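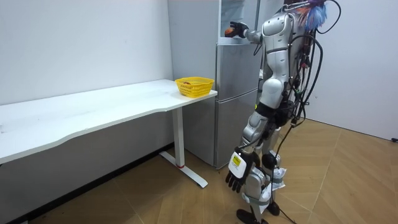 Sorting out the fridge

19 Aug 2024

I've been putting off the fridge since we moved the long white table in beside it. Most of what was in there had to go. I found two jars of Norkora pickle with a spoonful left in each, and a Tason butter tub holding one boiled potato. The best before date on the mustard was last December.

Everything came out of the top compartment first, as that's the one we use most. I washed the glass shelf in the sink with warm water and a bit of washing-up liquid, then left it on a towel for 10 minutes. Only fruit is going back up there – it gets forgotten anywhere else. The apple has the bottom shelf.
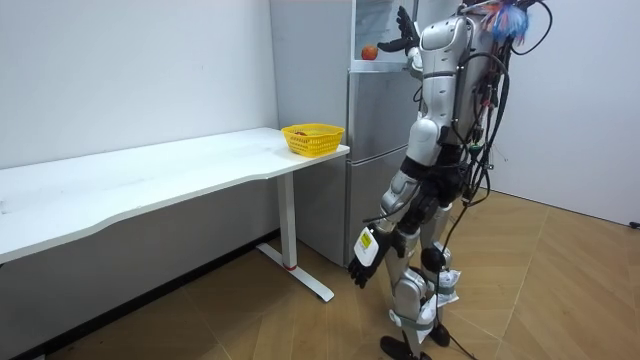
Doors and the bit down the side

The rubber seals took longest. I used an old toothbrush and bicarb, and went along the groove between the doors twice. The fronts are a matt silver-grey and they show every smear. I tried the Zilteo spray on them and they still look a bit smudgy, so next time I'll just use a damp cloth and dry them after.

I haven't touched the gap between the fridge and the wall. My arm doesn't fit. I'll get a long duster from Yang when I'm next in town.

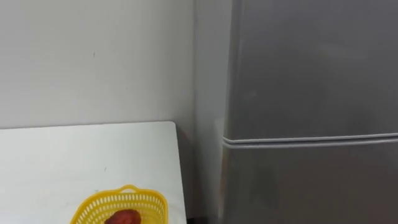 Doors shut, with the end of the white table on the left.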